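3.2 Session structure and group size

Play sessions were held in private homes in Anar and Varma between late afternoon and 10 p.m. Each group played one cooperative deduction game, Hirnach, and one competitive bluffing game, Prindeo, in counterbalanced order. The sample comprised 142 players, of whom 114 completed both games and the follow-up questionnaire. Players who left before the second game were kept in the analysis of the first.

Group size was treated as a between-group factor. Earlier work by Azimi and Kordestani suggested that talk becomes uneven once a table grows past a certain size, with one or two players making most of the proposals. We therefore set the minimum at 4 players and coded every proposal, objection and agreement by speaker. Household members and invited guests were coded separately.

Hosts chose the evening, the seating and the refreshments. The rules were read aloud from a printed sheet, and no experimenter joined the game. Hosts could answer rule questions but were asked not to suggest moves. In total, 204 rounds were coded. Rounds interrupted by a phone call or a visitor were retained if play resumed within the same turn.

Figure 2. Home setting, bedroom with desk calendar. 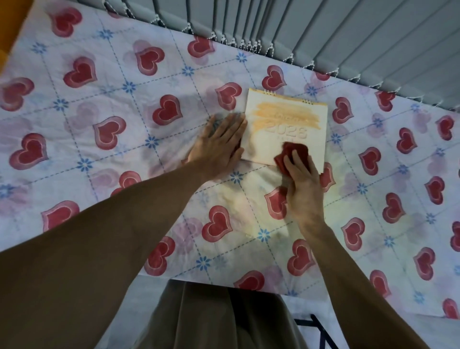

Scheduling proved to be a stronger predictor of attendance than either game type or prior experience. Groups that fixed the evening at least two weeks ahead lost fewer players between invitation and play, and the difference held when group size was entered as a covariate. Reminders sent on the day had no measurable effect. For this reason, lead time is included as a control in all models reported in Section 4.

Enjoyment was rated after each game on a seven-point scale. Ratings were averaged within groups before comparison, as players at one table cannot be treated as independent observations. Missing ratings were not imputed.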